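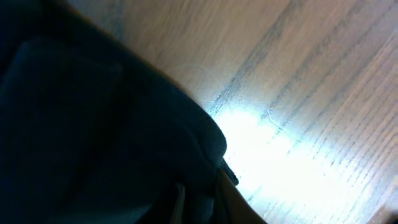
Home Automation Workshop: Handout 2
Folding cloth with two arms
Instructor: Virgilio Gatchalian

Cloth is a hard material to program for. A block has the same shape each time you pick it up, and a shirt doesn't. For this unit, treat each garment as a new object.

Read before the session:
- Notes on clamping and cable routing (Handout 1)
- Rowena Policarpio's build log for the Clumedton bench

Wrist camera and overhead view

The wrist camera is for the last stretch of the approach. Dark fabric gives it very little to work with. Seams and folds fade into shadow, while a bare wood surface can throw back enough glare to wash out its own grain. Set exposure by hand and lock it before you record. Use the overhead view to find the garment and the wrist view to find the edge.

Our set so far has 223 recorded folds. The target is 3000. Label each one with garment color and whether the fold was finished.

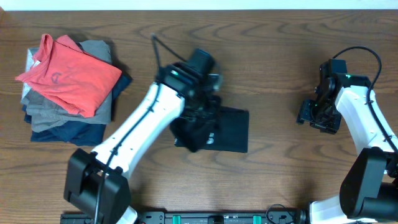
Clumedton, 30th May

Bench layout for the fold exercise. The two arms mount to the black rail along the front of the table, and the teal-green blocks are the clamps. Folded clothes go in a stack at the left. The garment being worked on goes near the center, within reach of the left gripper. Leave bare wood between it and the right gripper so the open fingers have room to come down.

Cables run along each white link and arc over the gripper. Leave that slack in. If you pull the cable tight to tidy it, the wrist will reach the end of the cable before it reaches the end of its travel.

Exercise

1. Home both arms with the table clear.
2. Place one T-shirt flat, collar away from you.
3. Run the fold script at low speed, 8 times.
4. Write down where the grip slipped, if it did.

Bring your notes to the next session. Spare clamps are in the Enriquez drawer.

Contact: Brirkeck Shared Workshop, front desk | © Brirkeck | Back to top
This site uses cookies. Accept | Settings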